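4.2 Planning the equipment budget

I'll own up to this one: our first budget was a mess. We had 2358 put aside, and Satish Warrier and I spent most of November arguing over pads versus spare grippers. Household odds and ends (tissues, gloves, bags, towels) cost next to nothing, so the hand-held grippers got nearly all of it.

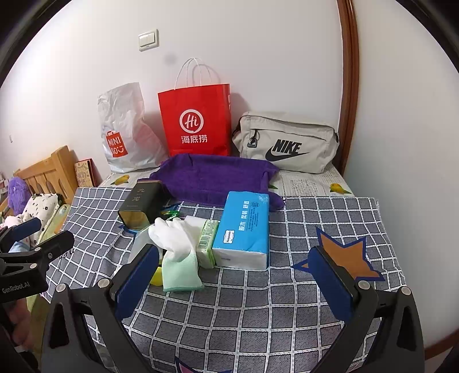

Figure 3. Household objects and hand-held grippers.

Spares came to 907 – more than I'd hoped! Damian Pietrzak wanted five extra pads on top, and I gave in.
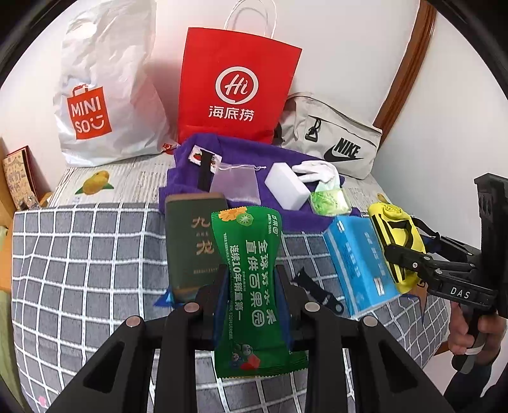
For next year we'd ask Warkell for a quote first.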